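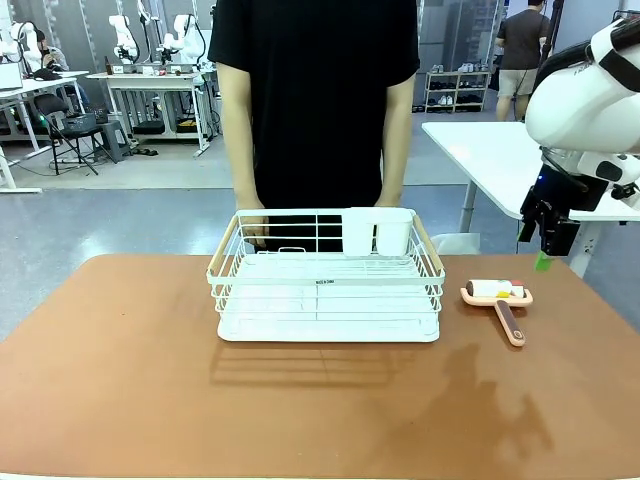
Surely the arms matter more than the service that comes with them, one reader of our February draft wrote, and could I please explain why a whole section of the paper goes on the service. Fair enough! I'd have asked the same before we signed up. So this section is longer than it was in the draft, and I've tried to put the parts a buyer would care about near the top.

4. The Clillico kit in day-to-day use

4.1 What we were sent

Clillico is a two-arm tabletop kit sold by Mokarov, and you can have it in two ways. You can buy the arms, grippers and software and get on with it yourself, or you can take the same hardware with a support plan called Marnar, where somebody at the other end looks at your logs and sends back a short written note on each batch of trials. We took the second option for the period covered in this paper. Mokarov gave us no discount and had no say in the text, although they did read a copy for errors in the part numbers (they found two, and I'm grateful).

The box came with printed instructions that are, I think, the best thing in it. They're written for someone who has used a screwdriver before but has never put an arm on a table, and they stop at sensible places so you can go and have lunch. The software guide is a different story. It reads as if three people wrote it and none of them had read the other two, and the chapter on saving a starting pose sends you to a menu that had been renamed by the time our copy was printed. I lost most of an afternoon to that menu.

4.2 The tasks

We wanted household things, and awkward ones. The kit's own demonstration set is made up of blocks and cups, all of them a nice size for the gripper, and it does very well on them, as you'd hope. Our set was put together from what people in the group thought would be annoying. Figure 4, at the head of this section, shows the layout for the task we called rack-and-roller: a white wire dish rack on the brown tabletop, a pink lint roller lying to its right, and the robot's right arm coming in from the side with its black gripper hanging over the table. The person behind the table has a hand close to the rear corner of the rack.

I have a soft spot for this pair. The rack is mostly air. A camera that expects a nice solid box gets a set of thin wires with table showing between them, and the depth readings jump about depending on whether you've caught a wire or the wood handle or whatever is behind it. The light wooden handles at the two ends help a great deal, as they give the arm something of a decent width to aim for. The lint roller is the opposite sort of trouble. It lies flat, it's low, and the frame is pale pink, so the fingers have to come down close to the tabletop before they can close on anything, and the kit's default settings are rather shy about going near a surface.

Each task in the set was run for 70 trials, with the objects put back on the table by hand in between. We didn't tape outlines down. I know some groups do, and I can see why, but in a kitchen nobody tapes down the dish rack, and I wanted the small differences in placing to be in the data. The instruction to whoever was resetting was simply to put the things back where they looked right.

4.3 How it did

On the lint roller, with the settings as they came, the gripper got hold of the handle and lifted it clear in 50 of the 70 trials. Nearly all the misses looked the same: the fingers stopped a little too high, closed on nothing, and the arm went through the rest of its motion quite happily with an empty gripper. It's funny the first time. By the end of a long session it's much less so, and I do think a kit at this price ought to notice that it's holding nothing. There is a check for this in the software, switched off by default and listed under "diagnostics", where I would never have looked. Switch it on before you do anything else.

The rack was the better surprise. I had expected the wires to defeat it completely. The arm did sometimes hook a finger through the side and drag the whole rack sideways, but if you tell it to look only for the handles it settles down, and after that change I was happy to leave it running while I wrote up notes at the next table. What it can't do, at least on the version we had, is treat the rack and its utensil holder as two separate things. Anything standing inside the rack gets folded into the rack's outline, so picking a spoon out of the holder was beyond it, and we dropped that task from the set after a few goes.

I should say something about speed. The arms can be set anywhere up to full speed, and the sales page is very keen on full speed. We ran at 80 per cent for the trials with nobody close by and a good deal slower whenever someone was standing at the table, which was often. At the higher setting the kit is quick enough that you stop noticing it's slow. At the lower one you do notice, and I got into the habit of putting the kettle on.

4.4 The Marnar notes

Now to the reader's question. The notes came back by email, each one a page or so, and they varied more than anything else we tested. The first couple were plainly a template with our task names dropped in. They told us our lighting was uneven (it was) and that we should repeat the calibration (we had). I was ready to write the whole plan off at that point, and I said so in the draft.

Then they got good. Somebody at Marnar had clearly sat down with the logs from the lint roller trials and worked out that our table height in the software was wrong by 5 millimetres, which is nothing at all if you're picking up a mug and rather a lot if you're picking up something that lies flat. We measured again and they were right. After we had corrected the height and turned on the empty-gripper check, I reran a shorter batch and the high-stopping misses had gone. I haven't put that batch in the results table, as it was run with a different set of placings and I don't think the two should be compared as if they were the same thing.

Would we have found it ourselves? Probably, in the end. One of us had already muttered something about the table. But it would have been weeks, and there would have been a lot of blaming the pink plastic first (I was very sure it was the pink plastic). So my answer to the reader is that the arms do matter more, and I'd still pay for the plan in the first few months and then think hard about whether to renew it. The terms let you stop after any month, in writing, and we found that part went smoothly.

4.5 Against the Hayashi kit

We had a shorter loan of the Hayashi kit, which is the obvious thing to hold this up against, and I'd like to be careful here as we ran fewer tasks on it and had less time to learn its moods. Its gripper fingers are slimmer, and on low, flat objects that's a real help. Its software is tidier too, with one guide that agrees with itself from start to finish. On the other hand it comes with no support beyond a forum, and the forum is quiet. When a joint threw an error we couldn't clear, we waited, and then we sent the arm back.

If your work is mostly small things lying on a table and there's someone in the room who likes reading error codes, I would try Hayashi first. If you're setting up from nothing, with people who have other jobs to do, Clillico with the plan is the easier start, and the printed instructions alone will save you a bad morning.

4.6 Small complaints, for completeness

The cable clips that come in the box are too few and too stiff, and we bought our own. The stop button is well placed but needs a firmer push than I'd like. The software saves trial names in the order they were typed and won't sort them, so pick a naming scheme on the first day and stick to it. I did not, and the list in the supplement has been renumbered by hand. Mokarov tell us sorting is planned for the next release. Table height, by the way, is still entered on the second settings page, in metres, with no warning if you type something daft.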